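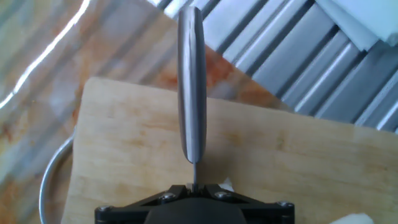
Item 2, wrist view, station B. Knife in the gripper by the blade, handle outward, over the cutting board.

MINUTES, CELL SAFETY AND FAULT REVIEW
Project Mustico, kitchen handling cell
Meeting opened 2:10 p.m., May

1. Minutes of the previous meeting
Accepted with one correction. The spare finger set is stored at Beltside, not at Stulla.

2. Knife held by the blade
The integration lead reported the fault. The task calls for the arm to pick up the knife by the handle and set it down on the right side of the board. At station B the fingers closed on the blade and the grasp check returned "OK". The operator stopped the arm from the pendant. No injury, no damage to the board or counter.

Points from the log:
- The grasp check tests finger gap and motor current only. It does not test which part of the object is held.
- The object pose was reported with the long axis correct and the two ends swapped.
- Grip force was at the default setting, 50 percent.
- The arm did not leave the area over the board before the stop.

The vision group said the swap is a known weakness with all-metal knives. Handle and blade are both gray and the handle reflects the overhead light in a long band. Seen close to edge-on, the blade gives very little area to work with. The knives used in the first test set had dark plastic handles.

The integration lead noted that the glossy counter also returns glare. The vision group does not think it contributed but has not tested this. Left open.

3. Review of past runs
The last 100 logged knife picks at station B were checked by hand against the wrist video. Two further blade grasps were found. Both had been recorded as successful. The safety lead asked that both be entered as incidents, and this was agreed.

Station A uses the older knives. No blade grasps were found there, but the check covered only part of the log.

4. Risk to persons
The safety lead stated that a knife held by the blade is a hazard in two ways. A person clearing the fault may reach for the handle and pull, which draws the edge through the fingers of the gripper and can release it suddenly. Also, the finger pads are not rated for contact with an edge, and a cut pad lowers grip force without any alarm.

The present instruction sheet says "remove object by hand after stop." This was judged not adequate. Interim rule, in force from the close of this meeting: after any stop with a knife in the gripper, the arm is jogged down until the knife is supported by the board, then the fingers are opened from the pendant. No hands inside the rails before the fingers are open.

5. Corrective actions
5.1 Knife tasks at station B suspended. Spoon and spatula tasks may continue.
5.2 Vision group to add an end check before the fingers close. If the two ends cannot be told apart, the arm returns to home and asks for the operator.
5.3 Integration to cap the grasp approach speed for sharp objects at 100 mm/s.
5.4 Stulla to quote for replacement pads in a harder compound.
5.5 Thaler to confirm whether the finger controller can report a change in gap after closing. The manual is unclear.
5.6 Cutting board area to be cleared of scraps and cloth before each run. Added to the start checklist.

6. Restart condition
Integration proposed 700 supervised picks with blunt knives of the same shape and finish, with no blade grasp. The safety lead accepted the number on condition that the knife is turned end for end between picks. Agreed.

7. Other business
Labels on the Beltside spares cabinet are out of date. No action assigned.

Closed 3:25 p.m.

Comments (3)

cell_ops_2: For 5.1, does "knife tasks" include the butter spreader? It is on the same task list.

minutes editor: Yes, until the end check is in.

nightshift: The old instruction sheet is still taped up at station A. Please replace both.

This site uses cookies to keep you signed in. Accept | Settings

Project Mustico document pages | Contact the page owner | Back to top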